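Notes, small shop talk, October. Keep it under the 2 min warning this time

Open w/ the bolt story. Bought 49 yards of the Plinano print on sale, felt smart. Sold maybe one shirt in it. Pause, let them laugh or not.

Point one. Prints date faster than solids. Look at your own closet. Ask for hands, who still wears the big florals from ten years back. Then the Dranik slide, same flower in 3 sizes, small one outsold the others all season. Don't read the numbers out.

Dark grounds. Go slow here, its the main bit. Black hides wear at the fold, light motif does the talking. Works on cushions, works on kids stuff.

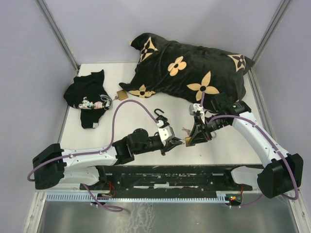
Slide 6. Tan flowers on black plush, floral print on a black garment. Dark ground both times.

Scale next. Big motif = big object. Dont put a dinner plate flower on a collar. Ocampo sample goes around the room now, GET IT BACK.

Money part. Minimum order at Sasine is 300, they'll do 100 if you take stock colors. Say that twice, people write it down. Almost nobdy asks for the lower run.

End: order a swatch, wash it, hang it by a window, then decide. Questions. If no questions do the zipper thing.

Comments
was there, never got to the zipper thing??
Does Sasine ship swatches outside the state?
Still have your Ocampo sample, sorry. Will mail it

Contact | Copyright, all rights reserved | Back to top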